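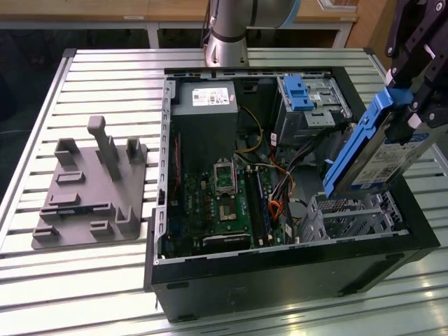
Keep the old tower a bit longer

My sister-in-law rang me in April to ask whether I wanted her old computer before it went to the tip. She had already bought the new one, a slim thing that sits behind the screen like a hardback book, and the old one was in the porch with the umbrellas. It still worked, she said, it was just slow and a bit full. I drove over to Trisirdale that afternoon with a blanket in the boot, and I've been thinking about that phone call on and off ever since, which is how you come to be reading this.

I should say that I am not an expert. I learnt what I know about computers by taking the side off one when I was supposed to be doing something else, and finding that it all made a good deal more sense than I had been led to believe. There is a box where the mains comes in, and a big board with things plugged into it. There are metal shelves for the drives, and there are wires going from one to the other, more of them than you would like, in yellow and orange and red and black. Lay the thing down on its side so the open part faces the ceiling, get a decent lamp over it, and you can follow nearly every one of them with a finger.

That, to my mind, is the great kindness of the desktop tower. It was built by people who expected somebody to come back to it. The memory goes in slots, so it can come out of slots. The processor sits under a little metal frame that you can unfasten (gently, and please keep your fingers off the pins). And a hard disk of the old three and a half inch sort is about as friendly a part as you could hope to meet, a solid slab that fits in the palm, goes into its bay one way round, and takes two connectors, one for power and one for data. If you can put a cassette in a car stereo, or are old enough to remember doing so, you can fit a hard drive.

I fitted one to my sister-in-law's machine, as it happens. The old disk was crammed with seven years of holiday pictures and she had been deleting them one at a time to make room, poor woman, weighing up one beach against another. A second-hand drive from Baek, the repair counter behind the market, gave her more space than she will fill before she retires. I cleaned the dust out with a paintbrush while I was there, put in another stick of memory from my drawer, and took the computer back to her. It lives in the spare room now and the grandchildren do their homework on it. The slim one is very nice too.

Now, I know what people say, because they say it to me at parties. They say that a new one uses less electricity, and that is often true. They say it takes up half the room, and that is always true, I can't argue with a tape measure. They say they haven't the time, and there I have more sympathy than they expect, since an evening with a screwdriver is an evening away from something else -- and there will be a screw that rolls under the cooker, there is every time. But I do notice that the same people will spend a whole weekend moving their files, finding their passwords and ringing the helpline about the printer after buying the replacement. The time goes somewhere either way.

What bothers me more is the habit of mind. We have got used to thinking of the whole object as the thing that is broken. If the tap drips we change the washer, we don't pull out the sink. If a tyre wears down we buy a tyre. Yet a perfectly sound steel case, a perfectly sound power supply and a board with years left in it all go into the skip together on account of one tired disk, and we call it upgrading. A man at the Zeldale recycling yard told me they took in 2000 towers in a year, and that he would have been glad to use a good many of them himself. I haven't checked his sums, but I have seen the heap.

And the newer machines make it harder, I'm sorry to say. My own laptop, a Barkia I was very fond of, had its memory soldered down and its battery glued in, and when it began to fail there was no washer to change. I opened it up anyway, out of stubbornness, and shut it again feeling rather as if I had been rude to it. I don't think makers do this out of wickedness. Thin things sell, and glue is thin. But every time we choose the one that can't be opened, we tell them we don't mind, and I think a lot of us do mind when it comes to the bill.

So my plea is a modest one. Before you carry the old tower out to the porch, switch it off at the wall, pull the plug, and take the side panel off. Touch the bare metal of the case before you touch anything else. Have a look about. Take a photograph of where the cables go, as you will not remember, whatever you think now. If it's slow, see whether there is an empty slot beside the memory. If it's full, see whether there is an empty bay. You may decide to get rid of it after all, and I shan't come round and tell you off.

But do ring somebody first. I still have room under the stairs.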